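Ticket 944 – Fornix cell, gripper drops tape rolls before the bin
Site: Farkach, small parts bench
Status: Resolved, leaving open until August for comments
Priority: Normal

Reported problem

Hi all, and thanks for your patience with this one, I know it has dragged on a bit. The arm on the Fornix cell has been letting go of tape rolls partway through the lift. It closes on the roll nicely, starts up, and then the roll slides off the fingers and lands back on the mat. The little ones do it most. The controller doesn't log any fault when it happens, so if you only look at the history you'd think the cell was having a lovely day.

What I checked first

Air and power were fine, and so was the wrist cable. I reseated the connector at the motor mount anyway, as we've been caught by that before, and it made no difference at all. I wiped down both fingers with the usual cleaner and let them dry while I had my lunch. That helped for a few cycles and then we were right back where we started.

Next I ran the Arnon test routine with the arm off to the side and nothing in the jaws. The left finger was closing 2 mm short of its taught position. The right one was spot on, so when they met a roll the right finger was doing all the pushing and the wall of the roll was getting twisted instead of pinched.

What fixed it

The clamp screw on the left finger had backed off. I took it out, cleaned the thread, put it back with a dab of the blue threadlocker and re-zeroed both fingers from the Arai menu (Service, then Gripper, then Home Fingers – you need the supervisor code, which is on the card inside the cabinet door). I also brought the grip force up to 70 per cent. Please don't go higher than that with tape, the cores are only plastic and I'd rather we didn't find out the hard way.

After that I put a batch of rolls back out on the mat and let the cell pick them one at a time into the yellow bin, with the inside finger going down the hole and the other one pressing on the outside of the roll.
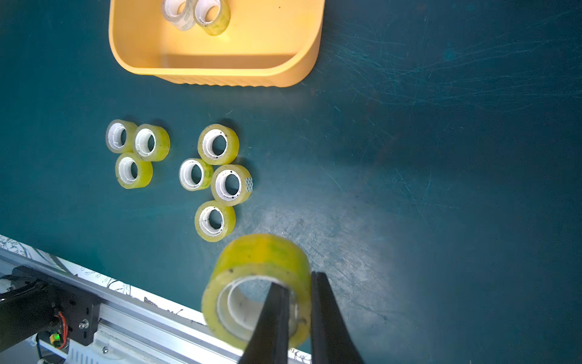 Wrist camera, retest: left finger inside the core, right finger against the outer wall.

Retest result

Two full runs with no drops, and the grip position reading stayed steady the whole way through, so I'm happy to call it fixed.

Still to do

Somebody on the late shift, would you please check that clamp screw at the next service and add a paint mark across the head so we can see at a glance if it moves? The mat is getting pretty scratched up on the right-hand side as well. It isn't hurting anything yet, but I've put a new one on the parts order in the same teal colour so the vision settings can stay as they are.

If it starts dropping rolls again, reply on this ticket and I'll come over and have another look.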